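Wrist camera: wide lens or normal?

Trying out two lenses on my gripper this week and I'm torn. The wide one gets the soft toy, the white bin and the thumb pad all in one go, but everything bends! 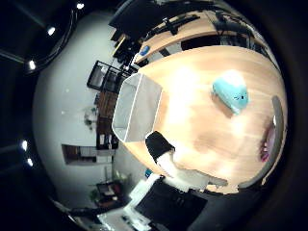

Does the bending matter for picking things up?

Less than you'd think. Calibrate with a fisheye model and it copes fine. – Renji Amano

I went back to the normal lens on Tuesday, kept losing the bin though. – Declan Heywood

wide, every time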